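3.2 Image overlap and flight height

The survey of the Dineck quarry was flown in February with a Jetico quadcopter at a height of 50 m. Forward overlap was set to 65 percent and the camera pointed straight down. Killian Maillard laid out five ground control points before the first flight. 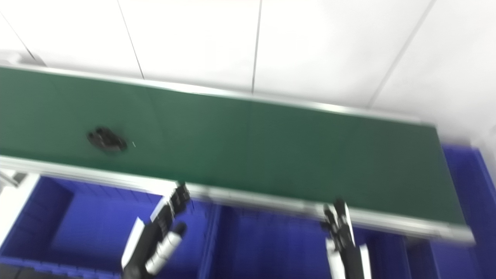
A total of 300 photos were processed in Grisivico. The software aligned the images over the quarry floor without manual tie points. Alignment failed along the north face, where the rock is in shadow until noon and the photos show little texture.

3.3 Second flight

The north face was flown again at 1 p.m. with the camera tilted. These photos were added to the same project and the point cloud was rebuilt. The gap closed except for a strip under the overhang, which is left blank in the final map. Heights were then compared with the Perrin survey data (see Table 4).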